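Veltalside Bench 2: Gripper Changeover and Trial Inspection
Checklist with comments

Date: 2025-04-23
Inspector: Obadia Masanja
Units under trial: Serrano parallel gripper (two-finger), Stamulico adaptive gripper (two-finger, underactuated)
Controller: Grirnasberg cell controller, common to both units
Result: Serrano PASS WITH COMMENTS. Stamulico HOLD, see items 3.4 and 5.2.

Marks used: OK, C (comment), F (fail), N/A. Anything marked F stops the trial until it is cleared and initialled by the inspector. A C does not stop the trial but has to be closed before the next changeover.

1. Before power

1.1 Main isolator off and tagged. OK
1.2 Air supply closed and bled (Stamulico only). OK
1.3 Arm base bolts checked for torque, paint marks lined up. OK
1.4 Warning labels on arm present and legible. OK
1.5 Floor clear between the operator station and both stop buttons. C
Comment: A chair was parked in front of the second stop button. Moved. The taped area on the floor has worn through on that side and should be redone.

2. Mounting, Serrano

2.1 Flange faces clean, dowel seated. OK
2.2 Four flange screws, cross pattern, marked after tightening. OK
2.3 Fingers match the set listed on the trial sheet. OK
2.4 Finger pads free of nicks and old adhesive. C
Comment: Slight glazing on one pad. Wiped with alcohol and left in service. Pads to be changed in pairs at the next changeover.
2.5 Full open and full close by jog at low speed, no binding. OK
2.6 Force limit read back from the controller. OK
Comment: Set value and read-back agree. The Serrano driver reports force as a percentage of maximum, so 100 in the log means full scale and should not be read as newtons. Two operators have now made this mistake.

3. Mounting, Stamulico

3.1 Flange adapter fitted, correct side out. OK
3.2 Air line secured at both ends, no rubbing at the elbow joint. C
Comment: Line touches the forearm cover when the wrist is turned fully toward the wall. Add one clip.
3.3 Fingers return to rest under their own springs. OK
3.4 Grip held for the full period with supply cut. F
Comment: Grip relaxed before the end of the hold period on the second attempt and again on the third. The first attempt was fine. The check valve is suspected. Unit removed and tagged. Do not refit until the valve has been swapped and 3.4 repeated from the beginning.

4. Test area and objects

Layout is the kitchen counter set, used for both units so the results can be compared. Objects are placed by hand before each block. Run 4.1 to 4.5 with the arm stopped and the gripper open.
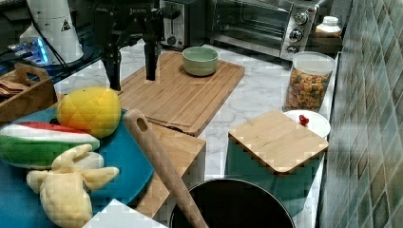 The finger opening is checked against the soft objects first, as these are where the two grippers differ most. A rigid item either fits between the fingers or does not, but a soft one will deform and can be picked up badly at nearly any opening. Set the wrist height at the counter, raise to the hover position, and confirm that both fingers clear the objects below before the first commanded close. The quilted yellow plush is the reference object for this step. It sits at the back of the blue plate with the watermelon slice and the banana in front of it, so the approach has to come from the board side to avoid dragging the other two. Close on the body of the toy and keep off the stitching, where the pads tend to catch.

4.1 Soft objects on the plate, free of loose threads. OK
4.2 Cutting board flat on the counter, does not rock when pressed at the corners. C
Comment: Slides on the stone-look surface if pushed from the end. Add non-slip dots under the corners. A shift in the board between runs will show up as gripper error in the log.
4.3 Lids on canisters seated. OK
Comment: The square wood lid on the green canister is a good edge-grasp target, but note its angle before each block. If it is turned, the comparison between units is void for that object.
4.4 Toaster and toaster oven unplugged. OK
4.5 Utensils and cookware inside the reach limit but outside the return path. C
Comment: The long wooden utensil leaning on the pot is the item most likely to be knocked on a low return. Return height raised in the program for the Serrano. The same change has to be copied to the Stamulico program before its trial, otherwise the cycle times cannot be compared.

5. Motion and stop checks

5.1 Low speed run of full path, nothing held. OK
5.2 Stop button during close, each unit. Serrano OK, Stamulico N/A
Comment: Not carried out on the Stamulico owing to 3.4. It remains open and forms part of the hold.
5.3 Stop button during travel with object held. Serrano OK
Comment: Object retained. The controller needed a manual reset, as it should.
5.4 Controller restart brings the gripper back in its last state, no movement. OK
5.5 Joint limits near the tiled wall confirmed by jog. OK
Comment: The soft limit was tightened in December after the contact with the wall. The new value is still in place.

6. Trial record, Serrano

Attempts: 159
Missed grasps: 11
Drops after lift: 9

Comment: Most of the misses were on small round items, where the fingers closed above the widest point. That is a height setting problem and should be corrected before anything is said about the pads. The drops were mainly soft objects lifted at low force. Raise the force by one step and repeat the soft block only. Do not mix the repeat with the figures given here.

No record for the Stamulico at this inspection. Figures from its earlier bench session were taken with a different layout and are not to be placed beside these.

7. Actions

7.1 Replace check valve, Stamulico, and repeat 3.4 and 5.2. Before refit.
7.2 Clip for air line at forearm. Before refit.
7.3 Return height copied to Stamulico program. Before refit.
7.4 Non-slip dots for board. Before next block on either unit.
7.5 Pad pair, Serrano. Next changeover.
7.6 Floor tape at second stop button. Next changeover.
7.7 Add a note on force units to the operator sheet.

Inspected: O. Masanja
Second signature: required only on release of the Stamulico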